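Hand and Wrist Evaluation Group
Minutes of the meeting held March 21, 2024
Bench room, Cevik building

Chair: Loretta Ostrowski
Minutes: Jalen Yazzie
Apologies had been received from the Tannous office.

1. Minutes of the last meeting

Approved with one correction. Under item 4 the spare wrist connectors were listed as ordered. They had been quoted but not ordered. The order has now gone in.

2. Hands under comparison

Loretta went over where things stand. Two hands are still in the running: the Zovidard five-finger hand and the Drudidetti three-finger gripper. The Tannous parallel gripper was dropped at the last meeting for the household tasks and stays in for the shelf tasks only.

Logged grasps across all tasks now total 2,772. Of these, 873 are with the Drudidetti gripper and the rest are with the five-finger hand and the Tannous. Jalen noted that the split is uneven and that no overall ranking should be quoted outside the group until the Drudidetti count catches up. Agreed.

The operators asked again for a shorter changeover between hands. At present it takes 60 minutes including recalibration. Loretta will ask Drudidetti whether their adapter plate can stay on the arm when the other hand is fitted.

3. Bathroom tasks

The bathroom set was discussed at length. The retrieval task has the robot reach into a toilet bowl and hold a small ball above the water with one hand, with the other hand up at the rear of the toilet. The low reach is hard on the arm. With the palm turned to get under the ball, the elbow runs close to the knee, and two of the stored start positions had to be thrown out.

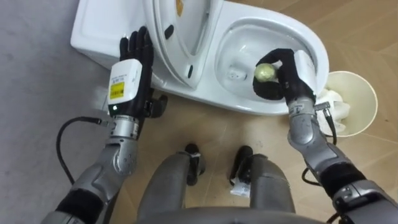
Jalen said the ball tells us very little about the fingers, and that a flat or soft object, such as a washcloth or a bar of soap, would separate the two hands much faster. He would keep the ball as a warm-up and stop scoring it.

Loretta did not want to lose the ball from the scores, as it is the only object both hands have been run on since the start. After discussion it was agreed to keep scoring it and to add a washcloth as a second object. Soap was left out for now. The finger pads have not been tested with it and the supplier has not answered the question about cleaning.

Cable routing came up under the same item. The cables at the wrist hang in loops on low reaches. One run was stopped by the operator for this reason. A sleeve or two clips on the padded part of the forearm were suggested. Clips will be tried first.

4. Controllers

The glove controller and the handheld controller were both used this month. Operators prefer the glove for anything with the thumb underneath the object. The handheld one is steadier for lids and doors. Glove drift was reported after long sessions, and re-zeroing between tasks cleared it each time. Re-zeroing goes into the checklist.

No decision on which controller to keep. The question will come back in May with the shelf results.

5. Head camera

The head camera view is good enough for the bowl and the floor but the hand covers the object at the end of the reach. Jalen asked for a wrist camera on the right arm. The bracket on hand fits the Tannous gripper only. A new bracket was quoted at $475. Approved.

6. Other business

The log sheet has no field for which finger pads were fitted. To be added. Old sheets will be marked "unknown" in that field and left as they are.

Actions

Loretta: adapter plate question to Drudidetti.
Loretta: chase the pad supplier on cleaning.
Jalen: order wrist camera bracket.
Jalen: fit cable clips and repeat the low reach with both hands.
Jalen: update checklist and log sheet.
Operators: Drudidetti runs to take priority over all others until the next meeting.

Next meeting in May, same room. Loretta will send the date.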